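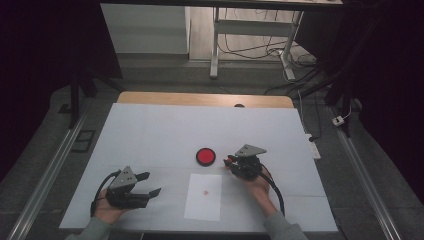

Maintained by the Gilham data desk (which is just me) | Version 2 | Last touched in January

Loltum Ward Boundary Responses

Hello, and thanks for stopping by. I put this dataset together after Loltum council asked residents what they thought of the plan to redraw the ward boundaries, and then published all the answers as one enormous scanned document with no search and no page numbers. I wanted to know what my neighbours had said. Reading it took me most of a winter, and by the time I'd got to the end I had a spreadsheet, so you may as well have it too.

What's in it

There are 398 responses, one per row. The council printed 600 forms and left them at the library, the health centre and the town hall, and people could also write a letter if they preferred (quite a few did, and the letters are much better reading!). I've put forms and letters in the same file, with a column telling you which is which.

The plan covers three wards: Onine, Abella and the old Loltum Central. Under the proposal Onine would take the streets between the canal and the railway, Abella would lose its northern end, and Central would get whatever was left over. If you've never looked at a ward map before, keep the council's own one open while you read, as people refer to lanes and corners by names that aren't on any sign.

Files

responses.csv is the main file and probably the only one you want.
streets.csv matches street names to wards, before and after the change.
letters folder has the typed-up text of the letters, one plain text file each.
changes.txt is my scribbled list of what I've fixed and when.

Columns in responses.csv

id: a number I made up. It follows the order of the council's scan and means nothing else.
kind: form or letter.
ward_now: the ward the person lives in today, going by the street they gave. Blank if they didn't give one.
ward_new: the ward they'd be in under the plan.
view: for, against, mixed or unclear. See the bit on coding below, please.
reason: the main reason given, in my words.
text: what they wrote, typed out as it stands, spelling and all.
blacked_out: yes if the council had covered up any part of the answer.

How I coded the views

The form had a tick box for yes or no, and then a space for comments. You'd think that would settle it. But plenty of people ticked yes and then wrote a furious paragraph against the whole idea, and a few ticked both boxes with great force. Where the tick and the comment agreed I used the tick. Where they pulled in different directions I put mixed. If I couldn't make out either one, it's unclear, and I've left the text column with gaps shown as three dots.

Letters had no tick box, so for those I read the thing twice, a few weeks apart, and compared my answers. When I disagreed with myself it went down as mixed. I know that isn't how a proper research team would do it. If you fancy coding the letters again from scratch, I'd love to compare notes.

The reason column is the wobbliest part. I started with long descriptions and later squashed them into short labels such as school, bus, councillor, name, cost and other. "Name" means the person was cross about what the ward would be called, and there were far more of those than I'd bargained for. Somebody in Abella wrote a whole side of paper on why the canal streets have never been Onine and never will be. It's in the letters folder and it's a treat.

What you shouldn't use it for

Please don't treat this as a poll. People who pick up a form at the library on purpose are people who already care, and mostly they're people who go to the library. It can't tell you what share of Loltum is for or against anything. It's good for seeing which arguments came up, how people talk about where they live, and which streets feel hard done by.

I'd also ask you not to try to work out who wrote what. The council blacked out names and house numbers, and missed a handful, which I've taken out myself and marked in square brackets. If you spot one that I've missed as well, tell me privately and I'll fix it the same evening if I can.

Known problems

Two pages of the scan are too faint to read and I've left them out altogether. Mill Lane runs through two wards, so ward_now is a guess for anyone who only wrote "Mill Lane". Dates aren't included, as the council stamped batches when they got round to it and the stamps are all over the place. Some spreadsheet programs mangle the pound signs when you open the file; choosing UTF-8 on import sorts that out.

What changed in version 2

I split mixed and unclear, which used to be one lump. I added streets.csv after several people asked. I also fixed a silly sorting mistake that had put a run of Onine letters under Abella, so if you downloaded the first version, please fetch this one and bin the old copy.

Using and sharing

Help yourself. A mention of the Gilham data desk would be kind, and do link back here so people can find the corrections. Mistakes can go on the issues page, and I check it most evenings once the washing-up's done.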